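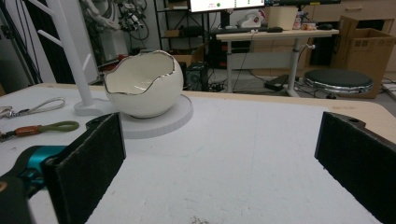 How long does the Parri keep footage if I never press the save button?
Footage you haven't saved stays on the unit for 40 hours of recording, and then the oldest clips get written over.

Saving and handing over a clip

I wrote this part after my shed was broken into last November and I had to get a clip to the police in a hurry, so it's in the order I wish I'd done things!

1. Open the Mavero app and tap Clips. Find the one you want by time of day.

2. Tap Lock. A small padlock shows next to the clip, and it won't be written over after that. You can lock up to 80 clips.

3. Check the clock in the corner of the clip against your phone. If it's out, don't try to fix it on the recording – write the difference down and pass that on as well (mine was still on summer time, so an hour out).

4. Tap Export, then Original. The Share option makes a smaller copy that loses the time stamp.

Note: anything over 600 MB won't go by email. I put mine on a memory stick, and the officer was happy with that.

5. Write your crime reference number in the Notes box before you export. It gets saved inside the file.

6. Keep the locked clip on the unit until you're told the case is closed.

Caution: don't trim or brighten the original. If you want a clearer view for yourself, make a copy and play about with that one.

Caution: think twice before putting faces on the street's group chat. Harpreet Kennedy two doors down was all for it, but I asked the officer first and she said to hold off.

If Export stays grey, the clip is still being written. Give it a minute, close the app and go back in.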